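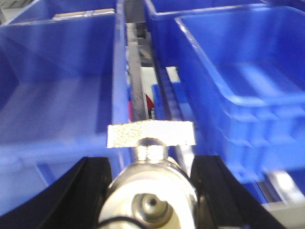

Llevo tres años en el almacén de Mirkgate y en mayo nos cambiaron el trabajo de arriba abajo. Bueno, a mí y a todos los del turno de mañana, que somos los que hacemos picking de pieza pequeña. Desde entonces el que va a las cubetas azules es un brazo con pinza, y yo estoy en un puesto fijo esperando a que me llegue lo que ha cogido. Me lo preguntáis mucho en los comentarios, así que voy a intentar contarlo sin dramas y sin hacerle publicidad a nadie.

Lo primero: las piernas. Antes acababa la jornada molida, con 2000 líneas entre todo el equipo en un día fuerte y los pasillos más largos siempre para la última en llegar (o sea, yo). Ahora llego a casa y puedo bajar a comprar sin pensármelo dos veces. Eso no se lo discuto al cacharro, qué gusto.

Lo segundo ya me cuesta más. Cuando ibas tú a la estantería sabías dónde estaba cada cosa. Sabías que las juntas de Bunik venían en unas bolsitas que se pegan unas a otras y que había que mirar dos veces por si te llevabas un par. El robot eso lo lleva regular, y cuando se atasca salta el aviso en mi pantalla y tengo que decidir yo: reintentar, cambiar de cubeta o ir a mano. Los primeros días iba siempre a mano, claro, por pura impaciencia - y me cayó una charla del encargado, porque cada vez que alguien entra en la zona se para la línea entera.

El sistema nos lo montó Tekden y la formación duró dos mañanas. Muy corta, para mi gusto. Nos enseñaron a rearmar después de una parada y a limpiar la pinza, y de lo demás nos hemos ido enterando por el camino. Yo tengo una libreta con los códigos de error que ya va por la mitad, y hay compañeros que le hacen fotos con el móvil.

¿Ha sobrado gente? Despedir, no han despedido a nadie. Pero cuando se acabaron los contratos de campaña no se renovaron, y antes siempre se quedaba alguien. A dos compañeras las pasaron a devoluciones, donde hay más cabeza y menos caminata, y una está encantada y la otra quiere volver.

También ha cambiado el ruido. Antes hablábamos de cubeta a cubeta, a gritos, y ahora cada uno está en su puesto y hablamos en el descanso. Lo echo de menos más de lo que pensaba.

El mes que viene toca hacer lo mismo en la nave de Carvalho, que tiene 500 referencias nuestras, y me han pedido que vaya una semana a enseñar a los de allí. He dicho que sí, y la libreta me la llevo.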